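Countertop wine glass holder, chrome finish
Prarnimley Kitchen and Table
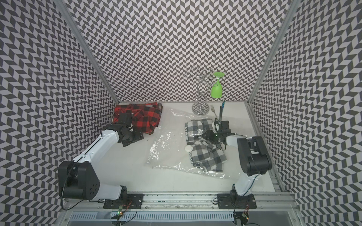

A small free-standing holder for stemmed glasses, made for worktops, sideboards and drinks trolleys. Glasses hang upside down by the foot from curly wire arms, so the rims stay clear of the surface and dust does not settle in the bowl. The base is round with a mirrored top.

We have sold this holder in the Lendalton shop for 9 years and it is still the one most people pick up when they come in asking for somewhere to keep glasses without putting a shelf up.

Details

Product code: PR 121
Finish: chrome
Base: round, mirrored
Arms: curled wire, open at the front
Height: 27 cm
Suitable for: stemmed wine glasses, in glass or plastic
Assembly: the upright screws into the base by hand
Use: indoors, or outdoors in dry weather
Guarantee: 2 years

Which glasses fit

Most ordinary wine glasses with a thin stem will slide in without trouble. The foot of the glass has to sit flat across the wire, so measure it if yours are unusually small. Very wide red wine bowls can knock together when the holder is full. If you have those, leave a gap or choose the wall rail instead.

Plastic wine glasses hang just as well as real ones. They weigh very little, so push them right to the back of the curl, especially outside where a breeze can catch them. The lime-green ones are sold separately on the picnic page. Tumblers, mugs and stemless glasses cannot be hung on this holder.

Putting it together

The upright and the base come wrapped separately. Take off the film from the mirrored top, stand the base on a folded cloth and turn the upright clockwise until it stops. Hand tight is enough. Do not use pliers, as they will mark the chrome.

Stand it on something level before you add any glasses. Hang the first two on opposite sides so the weight is even, then fill in the rest. When you empty it, do the same in reverse.

Cleaning

Wipe the arms with a soft damp cloth and dry them straight away. An ordinary checked tea towel is fine for this. The mirrored base shows fingerprints and needs a drop of glass cleaner now and then. Spray the cleaner on the cloth and keep it off the join between the base and the upright.

Please do not put the holder in the dishwasher. Scouring pads, cream cleaners and anything containing bleach will dull the finish. If you hang glasses on it to drain, put a towel underneath and wipe the base when they are dry. Water left standing around the join can cause rust, and this is not covered by the guarantee.

Packing it away

For a caravan or a picnic hamper, unscrew the upright and wrap the two parts in separate cloths. A clear plastic bag keeps them together, but make sure everything is fully dry before it goes in. Keep forks and other cutlery away from the mirrored side, which scratches more easily than the wire.

Questions we are asked in the shop

Does it tip over?
It is steady when the glasses are shared out evenly. With heavy glasses all on one side it will lean, so keep it away from the edge of the worktop.

Will it mark a wooden surface?
The underside has a felt ring. Replace it if it wears thin. We keep spare rings behind the counter and can post them.

Can I buy the base or the upright alone?
Yes, both are kept as spare parts. Quote the product code and say which part you need. The thread was changed last October, so tell us if you bought yours before then.

Is there a version in another finish?
The Nogueira holder has the same fittings in matt black, with a plain base. The arms are slightly shorter and it suits smaller glasses.

Customer comments

"Bought for my mother's flat, where the cupboards are too high for her. She can reach her glasses now. The base does need wiping more than I expected." Rochelle Hapeta

"Looks smart on the sideboard. My big red wine glasses touch each other, so I hang them on alternate arms." Keith Cartwright

"Second one I have had. The first went with my daughter when she moved out. Came well wrapped." Yaneth Castaño

Delivery and returns

Orders are sent from our Plaltitz store room in a plain card box. Glasses ordered at the same time are packed in a box of their own and may arrive separately. Unused holders can be returned to the shop or by post, with the film still on the base. If a part is missing or damaged, write to Zoila Ticona in customer orders with your order number and a note of what is wrong.

Page last checked 2026-06-18

See also: wall rail for stemmed glasses, Nogueira holder in matt black, plastic picnic glasses, checked tea towels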